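Home | Features | Style | Archive

The Long Life of a Winter Sweater
By Krum Dimitrov

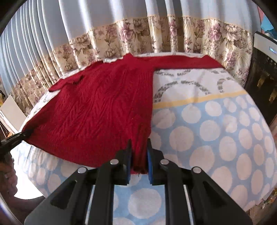 Fistorley Magazine — Home & Wardrobe Desk

Cable knit again. Every January the menders at Serkance get swamped — elbows, cuffs, moth holes. Darragh Ní Mhurchú took in 1,046 peices last winter, 900 of them wool. Her rule: wash cool, dry flat, never hang. Fold it. Small holes get fixed the same week, before they run. A cuff takes her 30 minutes.

2 comments | Share
Last updated November 2025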